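3. What people told us about drinks at work

Figure 1. A vacuum-insulated bottle of the kind many of our diarists carried.
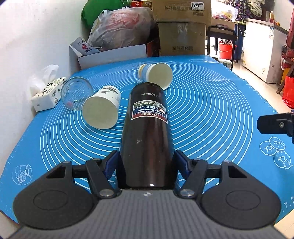 I should say at the start of this section that I came to the tea question sideways. The Lumwood study was meant to be about breaks: when people take them, who they take them with, and whether the move to the new Grondberg building had changed any of that. Drinks were one line on the diary sheet. Then the sheets came back, and the drinks line was fuller than all the others put together (people had written up the margins and over the back!), so Quang Phí and I sat down in March and agreed to give it a section of its own.

We had 59 diarists, each keeping a sheet for a fortnight, and between them they logged 2,548 drinks. Of those, 1,782 were brought from home and the rest were made or bought on site. I'd expected it to be the other way round. The Grondberg building has a perfectly good kitchen on each floor, and the old one at Chu Street had a single kettle and a fridge that hummed so loudly you could hear it on phone calls. By any sensible reckoning people ought to have been making more tea at work after the move, and they were making less.

3.1 The kitchen as somewhere you have to be

The interviews helped a lot here. At Chu Street the kettle was slow, and you stood next to it with whoever else was standing next to it. Several people brought this up without being asked, and quite fondly, though they'd grumbled about it at the time (I have the notes from our first visit and the grumbling is extensive). In the new kitchens there's a boiling-water tap. You fill your mug and there's no reason to hang about, and if you do hang about you feel, as one woman in accounts put it, "like you're waiting to be told off".

So the trip to the kitchen had lost its company but kept its walk. For people at the far end of the second floor that walk goes past the glass meeting rooms and two team leaders, and a fair few of them had decided it wasn't worth it. They filled something at home and drank it at their desks. One man told me he now drinks the same tea from breakfast until three o'clock and has stopped noticing it.

3.2 Whose tea is it?

The other thing that came up, over and over, was fuss about the tea itself. Chu Street had run a tea fund. Everybody paid in, somebody bought a big box, and you drank what was in the box. The fund didn't survive the move, and the tea now comes from the building's supplier. Views on it were strong. I won't reproduce them all, but "dusty" appears in the transcripts a great deal.

Diệp Tiêu, who coded the interviews with me, pointed out that people who brought drinks from home were also far more exact about them. They named the leaf, the brewing time, the amount of milk. Those who drank what was there mostly just wrote "tea" or "coffee" on the sheet. We went back and forth on what to make of this. My first idea was that fussy people bring their own, and that may be all there is to it. Tiêu's reading was that bringing your own makes you fussy, as you've only yourself to blame if it's nasty. We can't settle it with diaries and I'm not going to pretend we can.

3.3 A note on the sheets

We typed everything into Tudunex and kept the original wording in a separate column, spelling and all. Where a diarist had written "top-up" we logged a new drink only if they gave a new time. Quang thinks this undercounts the home-brought drinks a little, and he's probably right, as it's hard to remember to write down a swig. We also left water out altogether, which I regret now, and two diarists complained about it on their sheets. The next section picks up lunch, where the gap between the two buildings was a good deal smaller.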